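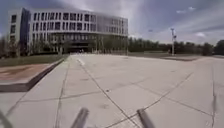 How to get a young hound ready for its first night trial

Start almost a month out. Walk the dog on lead after dark, 45 minutes at a time, over the sort of ground it will work on. Let it get used to creeks, wire and other people's torches.

In the second week, bring in one steady older dog. Cast the two together and stay put. If the youngster comes back to your feet, ignore it and let it go out again when it's ready. Don't run it with a pack yet.

Fit the tracking collar for every outing, even short ones. You should be able to slide 2 fingers under the strap. Charge the collar and the handset the afternoon before and write your phone number on the strap in paint pen.

Rest the dog for 24 hours before the trial. Give it a light feed at midday and keep water in front of it until you load up.

Bring to check-in:
Registration papers
Vaccination record
Lead and spare collar
Head torch and batteries
Towel and water bowl

Entries are called by cast number. Keep your dog on lead until the judge tells you to release.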